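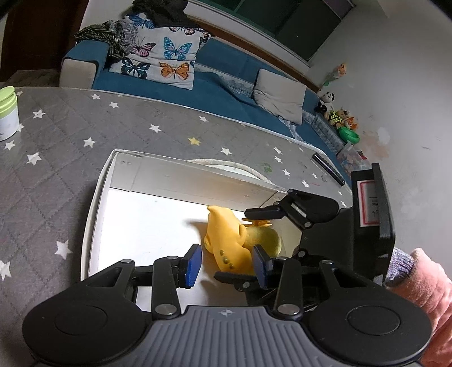 Does a baby who chews on everything need special teething toys?

Most babies do fine with a clean, cold washcloth and a parent who can put up with the noise.

The second half of that is from Ekrem Eren, who sold baby goods in Drelletwood for 18 years and now writes a newsletter telling people to buy fewer of them. It has 2,000 readers. I went to see him expecting a sales pitch of some other kind, and I asked early on whether he had a book coming. "No book," he said. "Who would buy it? They're all saving money."

His main complaint is with the word "developmental." He kept shop catalogs going back years and he says it crept onto one box after another while the toys stayed the same. "The price went up," he said. "I know, I was the one with the sticker gun."

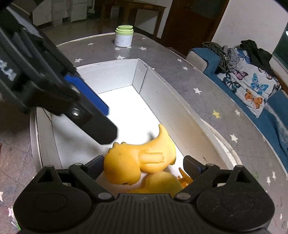
I put it to him that parents aren't fools, and that plenty of them like what they buy. He shrugged. "I liked it too. I had a house full." His daughter, he said, played with a colander until she was three.

I'm less sure than he is. One shopkeeper's memory isn't a study, and he got a little vague when I asked which claims he had checked. "Some," he said. Pressed, he named two.

He was firmer on gift lists. The last one he was handed in the shop ran to 100 items, for a child due in August. "I told them to cross out half," he said. "They went to another store."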